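How do I fold black cloths so the edges line up?

Posted in Laundry & Linens by Samira Zoubi, July 21, 2025 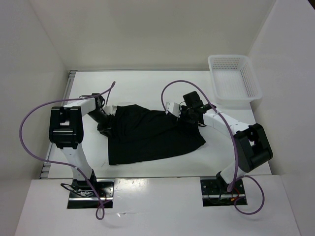
I fold black cotton cloths on a white table and the result is never square. The near left corner comes out fine. The right side runs off into a point, and the creases collect along the top and at the left end. On a white cloth I would see the fold line and correct it. On black I can barely tell one layer from two.

The cloths are Rornik, 200 grams per square meter, hemmed on all four sides, washed at the normal setting and tumble dried. Ironing is not an option because there are too many of them. Is there a folding order that works, or is this a drying problem?

3 replies

Pongsak Wannasri

Both, but start with the flattening. A fold made over wrinkles will be crooked whatever order you use.

Lay the cloth with the long side toward you. Hold the two far corners and pull them apart sideways until the top hem is straight. Do the same with the near hem. Then pull from far to near, one side at a time. Smooth with the flat of the hand from the center outward.

For the first fold, take both far corners and bring them to the near corners together. If you move one corner ahead of the other you get a diagonal crease from the lagging corner, and it will stay there through every later fold. Match corners first, then hems. Don't chase the middle.

For visibility, put a lamp low at one side of the table. Overhead light flattens black fabric. With light from the side, the hem throws a thin shadow and you can see where the top layer ends.

If the corners match and the hems still don't, measure both diagonals. A difference means the cloth has skewed in the wash and will not fold square without being pulled back into shape while damp.

meesuk_linen

Take them out of the dryer early and fold them slightly damp. Worked for me.

Andavden900

I'd skip the table and fold in the air, holding two corners and letting it hang. Gravity pulls most of the creases out. Doesn't work so well with big ones, and I've only done it with napkins.

Samira Zoubi

Measured the diagonals on one and they differ. I'll try pulling the next load straight while it's damp. Moving the lamp tonight.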